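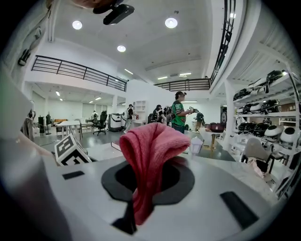

## 4. Your first wash with the Clokon

Right, the machine's in, the feet are level and the hoses are on (if they aren't, go back to section 3, I'll wait). Before you put any proper washing through it, you need to do an empty run and then a towel run. I skipped the empty run on my first Clokon and my shirts smelled of rubber for a fortnight, so please don't be me.

### 4.1 The empty run

1. Open both taps fully. The cold one on the Graltley fitting is stiff and needs another half turn after you think it's done.
2. Take everything out of the drum. There's a paper booklet in there and sometimes a bag with the spare filter in it.
3. Put 100 ml of ordinary liquid in the main drawer, the left-hand one. No softener yet.
4. Turn the dial to Cotton 60 and press Start. You'll hear a click and then nothing at all for a bit - that's the door lock, leave it alone.
5. While it fills, get down on the floor with a torch and look at both hose ends. A bead of water on the nut means a quarter turn with the spanner.

**Caution:** turn the tap off before you touch a nut. It's mains pressure behind there and it'll find your sleeve.

### 4.2 The towel run

Towels are what I always use for the second go. They soak up loads of water, so they give the drum some proper weight to throw about, and it doesn't much matter if they come out a bit odd.

1. Put in 5 bath towels or the nearest you've got. Shake each one out first and drop it in loosely. A towel that goes in as a tight wad tends to stay as one.
2. Keep new, strongly coloured ones out of it unless they're all the same colour. Reds and dark blues are the worst.
3. Choose Cotton 40, and press Spin until the display says 1200.
4. Stay nearby for the spin at the end. A low hum and a bit of a shiver is fine. If it walks, or bangs against the worktop, press Pause and see 4.3.
5. When the door light goes out, wait a moment longer and then pull the handle towards you. Don't yank it sideways, the catch is plastic.

**Note:** fluff in the door seal after this run is normal. Wipe round inside the fold with a damp cloth and pull out any threads you find.

### 4.3 If it bangs or walks

Nine times out of ten it's the load and not the machine. Open it up, untangle everything, spread it round the drum and run Spin on its own for 20 minutes.

Still banging? Check the transit bolts are out. I know, I know, but go and look. There are four of them at the back, and the Rathnayake stacking kit covers up the lower pair, so they're easy to miss if you fitted that first.

After that it's the feet. Press down on each front corner of the lid in turn. If one gives, wind that foot down by hand until it bites, then do up the locking nut against the cabinet. Old floorboards settle a bit, so check again in a month.

### 4.4 Drawer and softener

Softener goes in the middle slot, up to the line and no further. Over the line it siphons straight out with the first fill and you've wasted it. I don't put any in with towels, as it leaves a coating and they stop drying you properly - half a cup of white vinegar does the job and the smell goes on the rinse.

**Caution:** never vinegar and bleach in the same wash.

### 4.5 Fault codes you might meet early on

- **E1** - no water. Tap's shut or the hose is kinked.
- **E3** - won't drain. Look at the filter behind the bottom flap, and put a tray down first.
- **E7** - door not shut. Usually a corner of something caught in the seal.

For anything else, the parts desk at Peltarthorpe want the model number off the door rim. Mine's the 1760, and they'll ask for the letter after it as well.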